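Ticket 2000
Project: Clanberg desk tasks
Component: episode recorder / hand state stream
Opened by: Ayuba Eshun
Assigned to: Selina Wieser
Opened: 9/18/23
Priority: high
Status: resolved, follow-up open

Summary
Hand joint values arrive late in the saved episodes. Arm joints and head camera line up with each other, but the fingers trail behind both. Replay on the robot closes the hand after the arm has already started to lift.

Steps to reproduce
1. Start the recorder from the station laptop with the default desk profile.
2. Record any snack sorting episode longer than a minute.
3. Open it in the Reisinger viewer and plot the hand command against hand state.
4. Scroll to the last grasp. The gap is wider there than at the first one.

Expected: constant offset, under one camera tick.
Got: offset grows through the episode, worst case 216 ms.

Eshun
I noticed it while labelling. The grasp marker lands on the right image but the finger curve is still flat at that point. Checked the older batch from the Arnance site and it's fine there, same profile, same operator instructions. The only differences I know of are the recorder version and the laptop.

Please don't delete the affected episodes yet. The video and arm data are still good and I'd like to keep them for the reaching model, which doesn't use the fingers.

Wieser
Can you attach the recorder log from one bad run? Also the output of the clock check, before and after. If the clocks are drifting we should see it in the arm stream too, so I doubt it's that.

Eshun
Log attached. Clock check is clean both times. Arm stream has no dropped messages. The hand stream shows "queue depth 216" at the end of the run and it starts at zero, so something is piling up.
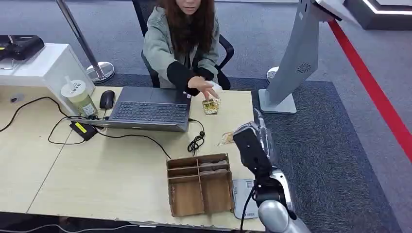
Wieser
The queue is the problem. The hand driver publishes at 200 Hz and the new recorder reads it on the same thread that compresses the camera images. When compression gets slow, the hand messages wait their turn, and the recorder stamps them on arrival instead of using the driver's own stamp. Arm messages carry their stamp from the controller, so they come out right no matter how long they sit.

Things to try, in this order:
- set hand_stamp_source to driver in the desk profile
- move hand_reader to its own thread (flag is in the Isport branch, off by default)
- check the power mode on the laptop, it should be on performance and not balanced

Change one at a time and record a short episode after each.

Eshun
Done as asked.

Stamp source only: offset gone in the viewer. Queue still grows, so the saved values are correct but they reach disk late, and if you stop the recorder early the tail of the hand data is missing. Lost the last grasp of one episode that way.

Stamp source plus own thread: queue stays at zero or one. No missing tail.

Power mode was on balanced. Switched it. No difference I could measure once the thread change was in, but I've left it on performance.

Replayed three new episodes on the robot with the fix. Fingers close before the lift in all of them.

Wieser
Good. I've merged the thread flag as default and bumped the recorder version. Pull before you record anything else - the old build will still accept the new profile and just ignore the flag without warning.

For the affected episodes, tag them hand_time_bad and leave them where they are. The loader skips the finger channels for that tag. We can't restamp them, the driver time was never written.

Still open: warning on ignored flags, and a queue depth check that stops the run. Both moved to the October list.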